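The Hanger Task

The fault came again on attempt 118, in the evening, when I was alone with the log.

I was the night reader at Bastine. My work was simple. People in the day showed the job with grippers in their hands, the program called Drellel learned from them, and at night the arm in the back hall tried to do it alone. I read what it wrote. If the force went over the limit, the arm had to stop and open. This was the rule from Ridgeway, where an older arm had not opened.

On attempt 118 it did not open. The log said "holding" and then it said "holding" again, 1794 times, until I pushed the red button. The fingers stayed shut. One hanger was broken at the neck, and the hook was on the floor near the yellow line, where a person could have been standing.

I wrote my report and I did not go home. I wanted to know where it had learned to hold like this, so I opened the lessons from the day – all of them, from the first.

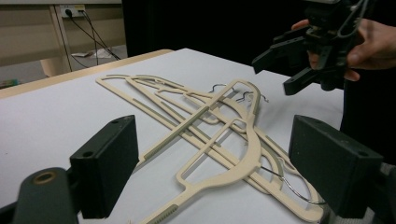
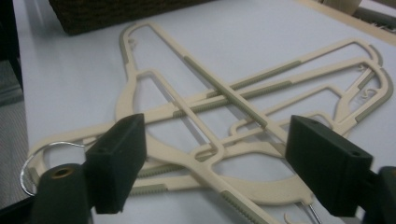
Hangers on the white table, from the day lessons.

I looked for a long time. When I hang my shirts, I take one hanger and the others come with it, and I shake my hand a little and let go. I do not think about it. In the lessons the people did the same small thing. They closed, they felt the pull, they opened and tried from another side. But the feeling was in their hands, and Drellel had only the pictures and the width of the fingers.

Then I found lesson 147. The width did not change for almost a minute. Somebody had held on, maybe tired, maybe talking with a friend, and at the end the table was clear and the lesson was marked "good."

I marked it "bad" and wrote one line to Stillia, the office which made the stop rule. I asked why a hold without end was not a fault. The answer came before morning, from a machine also. It said: "Your question is received. We are holding it for you."

I went to the back hall and switched on the lights. The arm was still closed on its piece of hanger. I took the key for the manual release and began to turn it, slowly, as it says in the book.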